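Home Threads Topics Search

Amber Tindall
5/25/19

ok so. week two of teaching the arms to hang up laundry. by remote control. from a chair. my shoulders hate me

the job: hanger off the pile, into the neck of the shirt, shirt onto the rod. you do this at home half asleep. try it with two fingers per hand and no sense of touch

68 goes so far. kept 57. the rest binned, mostly me dropping the hanger

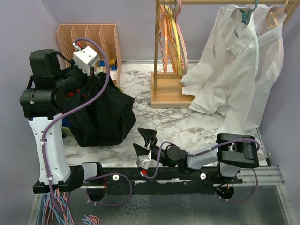
black fabric is the worst btw. can't find the neckline on the screen, just folds and more folds. white shirts I can at least see the creases

Ruan Khumalo drives much smoother than me, annoyingly. he pauses before every grab. I rush and then the robot learns to rush, teh copycat

tip if you're doing this: don't fix a bad grab halfway through. stop, reset, start again. we kept some messy ones in April and it picked up my fumbling perfectly

also plastic hangers are slippy little beasts. want to try the Tresix finger pads, anyone used them on thin stuff??

3 more shirts then tea

Recent
Zarnmont arm cables, a moan
Folding towels by remote: day one
Wakex pedals or hand controls?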